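Foro Stollis > Lectura > Novela > "El invierno en Truvach": ¿me lo acabo o lo dejo?

11 de febrero de 2019

VioricaM
Hola a todos. Vengo a desahogarme, que para eso está este subforo. Llevo 667 páginas de El invierno en Truvach, de Ognjen Pavlović, y no sé si seguir. Me lo regalaron por mi cumpleaños con mucha ilusión y lo empecé con muchas ganas, porque los primeros capítulos (la llegada en tren, la tía sorda, el hotel Srour cerrado por obras) me parecieron una maravilla. Pero luego se va el protagonista a la capital y aquello se convierte en una sucesión de cenas. ¡Cenas! Cuatro seguidas, con los mismos invitados y la misma discusión sobre la herencia. ¿Remonta? Sin destripes, por favor, o por lo menos avisad.

blagoje_g
Remonta, pero te falta un trozo. Yo también estuve a punto de dejarlo en las cenas y me alegro de haber seguido. La parte del molino es lo mejor que ha escrito Pavlović, mejor que todo el libro de cuentos.

Amra Janevski
Pues yo no estoy nada de acuerdo con Blagoje. Para mí el libro se muere en el momento en que sale del pueblo y no resucita. Lo acabé por cabezonería y me dio rabia el tiempo perdido. Tiene casi 1000 páginas y le sobran la mitad, y lo digo habiendo disfrutado muchísimo de las tres novelas anteriores.

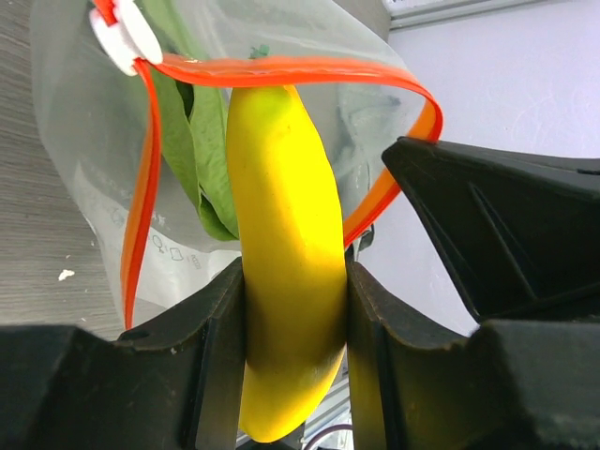 VioricaM
Lo de la cabezonería me lo aplico, porque soy incapaz de dejar un libro a medias y luego me paso meses de mal humor con él en la mesilla. Lo que más me pesa es el hermano pequeño, Danilo, que al principio es un personaje estupendo y de pronto desaparece sin que nadie pregunte por él. Y las comparaciones, madre mía, qué comparaciones. En la segunda cena dice que la luna estaba "como un plátano sujeto en el aire", y yo me imagino un plátano así, casi de pie, bien amarillo y con la punta de arriba todavía un poco verde, y no me sale una luna por ningún lado. Luego hay otras preciosas, eso también es verdad. La de la nieve y los manteles la copié en mi cuaderno.

blagoje_g
Esa es de la traducción, creo. He visto citada esa página en otro sitio y ponía otra fruta. ¿Qué edición tienes?

VioricaM
La de Plasby, tapa blanda. La letra es minúscula, por cierto.

ilir_ionescu
Buenas, me meto aunque no lo he terminado (voy por el capítulo del notario). La de Plasby es la traducción antigua y tiene fama de regular. Hay párrafos en los que no se sabe quién habla, y eso en las cenas es mortal. A mí me pasaron la otra en digital y se lee mucho mejor, aunque tampoco hace milagros - el notario se explica durante un capítulo entero y te dan ganas de firmarle lo que sea con tal de que calle.

Amra Janevski
Ilir, yo lo leí en esa otra traducción y me aburrí igual. No le echemos la culpa siempre al traductor, que bastante tienen. El problema es que Pavlović se enamora de los secundarios y nadie se atrevió a cortarle nada.

blagoje_g
Es que a mí eso es justo lo que me gusta de él. Si quitas a los secundarios te queda un señor que hereda una casa. ¿De verdad no te reíste con la viuda del boticario?

Amra Janevski
Con la viuda sí. Vale. Una vez. 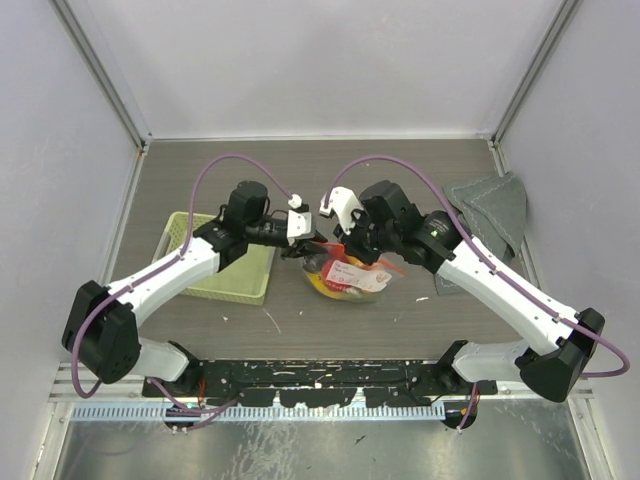
Dos brazos robóticos y una bolsa de plástico transparente sobre la mesa.

VioricaM
Jajaja, la viuda todavía me cae bien, no me la estropeéis. A ver, os cuento el plan: esta noche me leo el capítulo siguiente y, si hay otra cena, lo dejo. Blagoje, ¿cuánto falta para el molino?

blagoje_g
AVISO, DESTRIPE PEQUEÑO: queda otra cena, pero es corta y pasa algo con las llaves que luego importa. Después ya viene el viaje de vuelta y el molino. No te la saltes, que el final no se entiende.

ilir_ionescu
¿Otra cena? Yo que pensaba que con el notario ya había pasado lo peor...

Amra Janevski
Sáltatela. Yo la leí entera y el final tampoco lo entendí. Si te quedas con ganas de Pavlović coge La casa del barquero, que es cortita y tiene todo lo bueno de esta sin la herencia de por medio.

blagoje_g
La casa del barquero es muy buena, ahí sí te doy la razón. Aunque el final abierto me dejó frío.

VioricaM
Apuntada La casa del barquero. Vuelvo para confirmar que he leído la cena de las llaves y que de momento sigo. Danilo sin aparecer. Si en abril no he llegado al molino, os doy permiso para cerrar el hilo.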